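Bins, Offcuts and Other Things That Breed in a Workshop

Tips from the Corkthorpe bench pages. Updated 2026-03-13.

Every shop has a bin. It begins life as a place to put one thing, and within a month it is the place to put everything, including the tape measure you bought to replace the tape measure that is in the bin. I have been at this long enough to have lost the same pencil sharpener in three different houses. What follows has worked for me, or at least has failed more slowly than the alternatives.

Pick a bin you can see into

Deep bins are for people who enjoy surprises. For blocks, bars and short offcuts you want something wide, open on top and shallow enough that your hand reaches the floor before your shoulder reaches the rim. Sloped sides help a lot. Small pieces slide down toward the middle, and you can scoop along the wall without barking your knuckles. Lids are a mistake. A lid is a shelf, and you will put a paint can on it.

Mind the floor

Plastic floors are quiet and wear out. Metal floors are loud and wear in. I went over to metal after the second plastic one split, and apart from the noise (drop a bar in at ten at night and you will hear about it from upstairs) I have no complaints. Bare metal scuffs, goes blotchy and shines back at you under a bright lamp. Move the lamp. Don't paint the floor. I painted mine once and spent the spring picking flakes of it out of everything I owned.

A sloped panel at the back takes the worst beating, as that's the side everybody throws at. If yours is white, it won't be white for long. Wipe off what comes off with a damp rag and leave the rest alone. Scuffs are not dirt, and an afternoon with a scouring pad only gives you shinier scuffs.

Two colors, two lengths

The best thing I ever did for my spacer blocks took one evening and two cans of leftover paint. Long ones red, short ones green. That's the whole system. You stop measuring, you stop holding two of them up to the window and squinting, and when somebody borrows a red one you know what's missing.

Go darker than you think on the green. Pale colors look grubby in a week, while a dark one just picks up a few light nicks and worn edges and carries on. Let the paint cure properly before the blocks touch each other. The can from Habte says 30 minutes, and the can from Habte is an optimist.

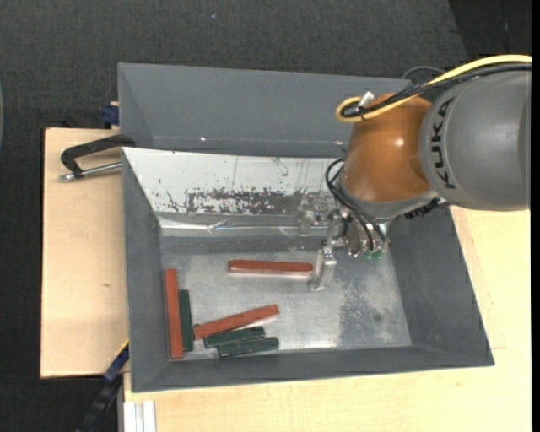 Six in a bin is a comfortable number. They can lie any way they like, upright, slanted or nose to tail, and you can still pick one up without shifting the others. Past that they start to stack, and the one you want goes to the bottom out of spite. I keep half the floor clear on purpose. It gives me somewhere to push things.

Pick from the free end

A bar lying tight along a wall is hard to get a grip on. Don't claw at it. Press down on one end, slide it toward the open floor, then lift. Two lying side by side should be separated first, unless you like dropping one on your foot. Start with whatever is on its own and work in toward the crowd.

Labels

I own a Wokex label maker and a roll of 500 labels, of which 189 are on things I no longer have. Write on masking tape. It peels off when you change your mind, and you will change your mind.

The yearly clear-out

Every March I tip the lot onto an old sheet, brush out the bin and put back only what I can name. Last time I found 63 screws of no known origin. They went into a jar. The jar went into another bin, out by the Stesbridge shelving, and I'll deal with that one next year.

Next page: glue bottles, and how to open the one you closed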